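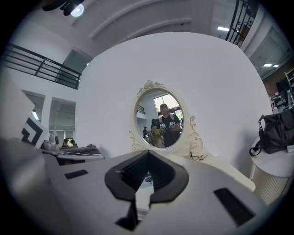

Chapter 7
Working Rules for Hand-Held Grippers in Shared Rooms

A great deal of robot training now starts with people. An operator carries a gripper in each hand, does a household or workshop task, and the recorded motion is later used to teach a machine. The work often takes place in rooms that other people are also using. The operator in the opening photograph, seen in the mirror with a gripper in each hand and straps over his shoulders, has other people close by. A rule book written for a fenced robot cell gives little help in such a room.

This chapter sets out the practice that a site should have in writing before recording begins. It draws on the house rules of the Drirnstead training centre, drafted by Natalia Ledesma and Heriberto Sandoval and revised each April. The centre's log for one year lists 1,000 sessions, of which 263 were stopped early by the operator or the floor supervisor. Almost 155 of those stops were recorded under the heading "person entered work area".

After studying this chapter, you should be able to:
mark out a work area and state who may enter it;
check straps, cables and gripper jaws before a session;
place marker signs so that they stay upright and in view;
recognize mirrors and other reflective surfaces and record them on the site sheet;
explain how consent is obtained from bystanders.

7.1 Reflective surfaces

A mirror widens what a gripper camera records. It can show the operator's face, people standing behind the operator and the view through a window. The site sheet must therefore list every mirror by position and state whether it is to be covered, moved or left in place. Where a mirror is part of the task, all persons who may appear in it are treated as being inside the work area, and the consent rules in Section 7.4 apply to them in full.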